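Shopping for a Second Robot Arm, One Spreadsheet at a Time

I have been pricing robot arms since November, and I can tell you the arm is the easy part!

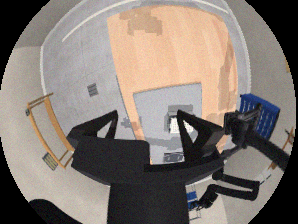 Simulate first, sign later

My friend Nuno Baptista talked me into this one. He plans equipment for a small packing shop in Draltport, and he won't let anybody sign a purchase order until the whole job has been laid out in simulation – bench, blue crate, grippers, the lot. I thought it was fussy. Then I tried it on my own wish list and crossed off two items before lunch (one was a gripper I had been drooling over for months).

A simulated bench costs you evenings. A real one, in the wrong place, costs you a bench. With more than one arm in the layout you start asking dull, useful questions, like who reaches the crate and where everybody's elbows go.

The stuff around the arm

My first budget had a line for the arm and a line for "misc." Please don't do that. Nuno's has 40 lines, and the ones that hurt are fingers, cables, mounts and freight. Plikach quoted me a lovely price on a gripper and then wanted $300 for the mounting plate. Nghiêm included the plate but couldn't ship for five weeks. I went with Nghiêm, and I grumbled the whole time.

Spare fingers, by the way, go on the first order. I left them off mine and paid for shipping twice.

Rent or buy?

Nurkley will rent you an arm by the month, and if your work comes in bursts I'd take a hard look at that. Mine doesn't, so I'm buying. The deposit goes out in June 2025, and the spreadsheet is up to 39 lines.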